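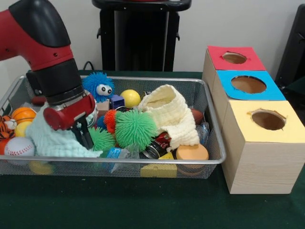 Sinorcombe, January

Rained all night and then cleared up just as we'd given up on the boat, so of course we had to run for it! Bo-ram had the tickets, I had the wrong shoes on, and Kyung-tae was still at the bakery arguing over which bun was biggest (he bought 4, problem solved). We made it up the ramp with maybe two minutes to go and flopped down on the top deck with wet seats and warm buns. Best breakfast of the trip so far.

The crossing to Joron takes up to three hours if the wind's against you, and it was. Bo-ram went quiet and stared at the horizon for most of it. I was fine until a man opened a tin of fish next to me, and then I went and stood by the rail for a while too.

But oh, Joron! You come around the headland and the whole harbor is right there, all stacked up the hill, with laundry strung between the houses. We dumped our bags at the guesthouse and walked straight back down to the water. It was freezing. Kyung-tae went in anyway, yelled something I won't write down, and came out a funny color. I got as far as my knees and called it a swim.

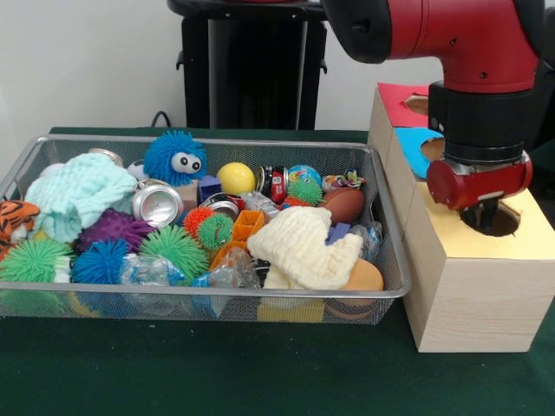
Tiger on the left, mint knit beside him.

Lunch was at a place called Ayele, halfway up the steps, where you get soup and bread and no say in the matter. The soup had 12 kinds of bean in it according to the owner, and we took her word for it. After that we had a big plan to walk out to the lighthouse, and made it as far as the first bench with a view. Bo-ram fell asleep sitting up. I wrote three postcards and forgot to buy stamps, so they'll probably come home with me like last time.

Tomorrow it's the early bus to Plusano, which means up at 4 and no buns, the bakery there doesn't open until six. My socks are on the heater and the whole room smells like low tide. Kyung-tae is already snoring and I still have to pack.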